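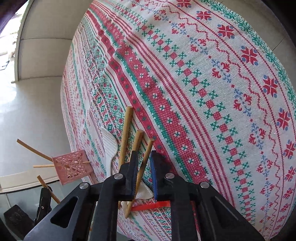 Figure 2. Off-white cloth with patterned bands, including red eight-pointed stars, draped over a rounded surface.

4.2 Overnight charging at the Turitz depot

The second site in the study was the bus depot at Turitz, where the operator replaced part of its diesel fleet with battery buses in September. The depot has a single grid connection that was sized for lighting, the wash bay and the workshop. An upgrade had been requested but was not in place during our observation period, so all charging had to fit under the existing limit.

Buses came back to the depot in two waves. The first arrived after the evening peak and the second after the last late service. Under the original practice, drivers plugged in as soon as they parked. The first wave then drew power at the same time as the workshop, and the site controller cut the output of every charger to stay below the limit. Buses in the second wave started late and were sometimes sent out before they were full. Dispatchers dealt with this by swapping vehicles between routes by hand, usually in the last hour before the morning pull-out.

We tested a simple schedule in place of the plug-and-charge practice. Each bus was given a start time based on its state of charge on arrival and its first departure the next day. Buses on the short Andine and Bilyk routes were held back until the workshop had closed. Buses on the longer Vekau route were charged first, whatever time they arrived. No hardware was changed. The schedule ran on the depot's existing software, with start times entered once each evening by the night supervisor.

The trial covered 72 nights. On 20 of these the supervisor overrode at least one start time, most often after a late change to the next day's vehicle plan. We kept these nights in the data. Leaving them out would have made the schedule look more stable than it was in daily use.

Two chargers were out of service for part of the trial. Their buses were moved to other bays, and the affected nights are marked in the appendix. Cold weather also raised energy use per mile toward the end — mainly through cabin heating — and we did not correct for this when comparing the two practices.

Interviews with the night staff were carried out by Ngozi Haruna and Rakiya Ojo. Staff generally preferred the schedule to the earlier practice but asked for a clearer way to see which buses were waiting and which had a fault. On the charger display, both states showed the same light. Section 4.3 takes up this point together with the results from the first site.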